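Minutes of the Regular Meeting, Pronthorpe Student Robotics Club
Royer Hall, Sep 2, 2019

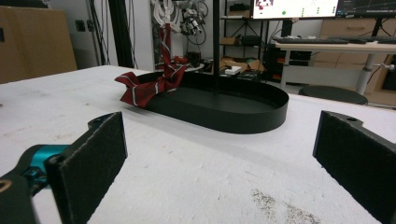
What is the club's student project for the coming year?

The club will build and document a task set for the handling of soft goods, beginning with neckties and moving to scarves and towels, and will enter it in the Starno student competition in January.

1. Call to order

The meeting was called to order by the president, Aicha Cherkaoui, at 4:15 p.m. A quorum was present. The faculty adviser attended as a non-voting participant. The agenda was adopted with one change: the report on the parts cabinet was moved ahead of the budget so that the members concerned could leave for an evening lab section.

2. Approval of previous minutes

The minutes of the final meeting of the spring term were read. A correction was made to item 6, in which the word "gripper" had been entered where "gripper pad" was meant. The minutes were approved as corrected.

3. Parts cabinet

The equipment officer reported that the labels on the upper drawers no longer match the contents. Members have been returning fasteners to whichever drawer is open. It was agreed that metric and inch screws will be kept in separate drawers and that the sign-out sheet will return to its place on the inside of the cabinet door. Spare foam for the finger pads is low. The equipment officer was authorized to reorder the same thickness as before.

4. Soft goods project

The president presented the project outline. The first task is the placement of a necktie in an oval tray. The tie is held from above, lowered, and laid into the tray. Under the proposed rules a placement is complete when all of the tie lies inside the rim. A tie with folds hanging over the rim is recorded as a partial placement.

Discussion followed on whether partial placements should earn points. The programming group favored half credit, on the ground that full placement depends heavily on how the tie is held at the start. The mechanical group preferred a simple pass or fail, which would be easier to judge at the competition table. The adviser noted that the Starno rule book leaves scoring within a task to the entering team, provided that the method is written down before the first scored run.

Moved and seconded: that partial placements be recorded but not scored. The motion carried, with 2 members opposed. The opposing members asked that the minutes show their view that the recorded partials should be included in the final report, and the president agreed to this.

The following points were settled without a vote:

The striped necktie will remain the practice item for the fall term. A plain tie will be added once the written procedure is complete.

The tray will be placed with its long axis running left to right as seen by the operator. Its position will be marked on the table with tape before each session.

The tabletop will be wiped down at the start of each session. Solvent cleaners are not to be used near the foam pads.

Each run will be logged under the operator's initials, with the starting hold described in a few words. "Same as last time" will not be accepted as a description.

5. Run log and software

The software lead reported 102 logged practice runs from the summer session. Several entries lack a result and will be left out of the baseline. The log is being moved from the shared spreadsheet to Grotum, the department's project server. Members who have not received a Grotum login should write to the software lead and not to the department office.

A member asked whether the older towel-folding entries would be moved as well. The software lead stated that they would be archived in their present form, as the column headings differ and no one now in the club took part in those sessions.

6. Budget

The opening balance for the year is $1,246. Expected expenses are the Starno entry fee, foam and fasteners, and printing for the display board. The adviser reminded members that receipts must be submitted in the name of the club. The request for a second tray was approved. The request for new club shirts was tabled until the entry fee has been paid.

7. New members

The introductory session will be held in the same room as this meeting. New members will complete the safety form before operating any equipment and will be paired with a returning operator for their first practice sessions. The president asked that returning members keep the aisle beside the computer desks open during the session.

8. Action items

Equipment officer: relabel drawers, order foam, obtain second tray.

Software lead: complete the move of the run log and send login instructions.

President: draft the written scoring method and circulate it to both groups for comment.

Adviser: confirm the January travel form with the department.

9. Adjournment

There being no further business, the meeting was adjourned at 5:20 p.m.

Respectfully submitted by the club secretary
Approved for posting: A. Cherkaoui, President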